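Selling handmade soap online, is it still worth it in a small town?

basdenbubbles
Posted Tuesday, 9:40 pm

Ok so I've been making cold process soap for a while and my sister keeps telling me to open a shop online. I have 193 bars curing in the spare room right now (yes, I got carried away in April) and no clue how to price them. The Omallow market charges $20 for a table and I usually clear that by lunch, but online feels like a whole other animal. Shipping scares me the most. Soap is heavy!!

What I was thinking is five bucks a bar plus postage, and a bundle of four for a little less.
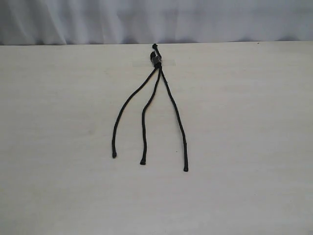 My husband thinks I should go up to seven a bar and just include the postage so people don't bail at checkout. Is he right? I hate it when he's right.

lyehappens
Posted Tuesday, 9:58 pm

He's right, sorry. People will pay seven with free shipping before they'll pay five plus four. I switched over last year and my abandoned carts dropped like crazy. Also weigh your bars after the cure, they lose more water than you'd think and your label has to match.

Y. Vidal
Posted Tuesday, 10:15 pm

Gonna disagree with lyehappens a little. Free shipping is great if people buy one bar. My regulars buy eight or ten, and with it baked into every bar they're overpaying and they know it. I do a flat rate and tell everybody up front. Never had a complaint.
Ysaline

lyehappens
Posted Tuesday, 10:21 pm

You have regulars though! She's starting from zero.

Y. Vidal
Posted Tuesday, 10:30 pm

She has a market table, those are regulars. Put a card in every bag with the shop address on it. That's how I got my first 15 orders.

oatmilkandhoney
Posted Tuesday, 10:44 pm

Whatever you do, don't list all the scents at once. I put up everything I had and spent the whole summer mailing out one lonely bar of patchouli at a time. Start with your best sellers. What are they anyway?

basdenbubbles
Posted Tuesday, 11:02 pm

Lavender and the plain oatmeal, by a mile. The pine one sits there and stares at me.

Cards are a great idea, I'm stealing that. Still torn on the shipping thing. Maybe flat rate, and free over a certain amount? Does anybody do it that way, and where do you set the cutoff?

lyehappens
Posted Tuesday, 11:10 pm

I'd go with thirty. And send me the pine, I love pine.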